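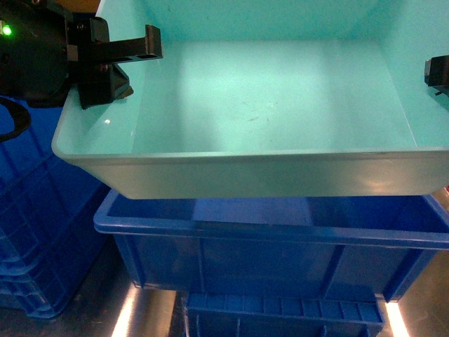 Garra esquerda sobre a caixa translúcida, vazia. LED verde aceso na carcaça.

Terça-feira — por Nuria Herrero

Kit de coleta Memia: análise após 13 sessões

O Memia é um kit para gravar demonstrações por teleoperação: duas garras de dedos longos, câmera de cabeça, um par de comandos manuais e o software de gravação e triagem. Usamos o conjunto para juntar exemplos de manuseio de caixas plásticas, que depois alimentam uma política por imitação treinada aqui mesmo. O teste não cobre o treinamento, só a coleta.

Montagem

A instalação mecânica levou uma manhã. O manual trata bem do torque dos parafusos e mal do roteamento dos cabos. O cabo da garra esquerda sai por baixo do corpo e forma uma alça; sem abraçadeira, entra no campo da câmera e, pior, muda de posição de uma sessão para outra. Fixar antes de gravar qualquer coisa. O LED verde indica apenas alimentação. Perdemos um lote inteiro por supor que indicasse gravação em curso, informação que só aparece na tela do operador.

Garras

O dedo superior é comprido e chato, com ponta em gancho; o outro é mais curto e robusto. Entram por cima da borda de uma caixa rasa sem raspar o fundo, desde que o operador mantenha o punho na horizontal. Em bordas grossas e arredondadas o gancho assenta bem. Em caixas empilhadas o corpo da garra esbarra na vizinha antes de o dedo chegar à posição, e o operador acaba fazendo um desvio lateral que o modelo também aprende. Horacio Sosa, que operou a maior parte das sessões, passou a afastar a pilha antes de começar.

Câmera e iluminação

É o ponto fraco. O plástico translúcido claro devolve a luz do teto como uma mancha retangular no fundo da caixa, e a exposição automática oscila quando a garra passa por cima. Piso escuro e brilhante piora o quadro. Travar a exposição resolve parte do problema, mas a opção fica escondida no terceiro nível do menu e volta ao padrão a cada reinício. As caixas azuis opacas não deram trabalho.

Software

A marcação de início e fim de episódio é por pedal, com atraso pequeno e constante. A triagem permite descartar, cortar e rotular, porém não permite separar falha do operador de falha do equipamento. Para nós isso importa: tentativas fracassadas com recuperação são exemplos úteis, travamentos do driver não. Criamos um rótulo próprio. A exportação funciona em lotes de 10 episódios; acima disso, a fila trava sem mensagem de erro.

Resumo da avaliação

Mecânica: boa. Câmera: insuficiente para superfícies translúcidas sem ajuste manual. Software: utilizável, com lacunas na triagem. Documentação: incompleta. Nota 3 de 4 para quem já tem rotina de coleta; menos para quem está começando.

Comentários

Tuncay Coşkun
A exposição volta ao padrão aqui também. Contornei com um script na inicialização, posso mandar.

Hae-won Wi
Vocês gravam a caixa vazia como episódio negativo ou descartam?

Nuria Herrero
Gravamos, com rótulo separado. Tuncay, mande sim.

Maximiliano Bustos
O pedal do meu veio com mau contato. Trocaram em julho, sem custo.

Leia também
Zoslow: comandos manuais com retorno de força
Kuratex, triagem de episódios em lote
Notas do laboratório Saavedra: quando descartar uma demonstração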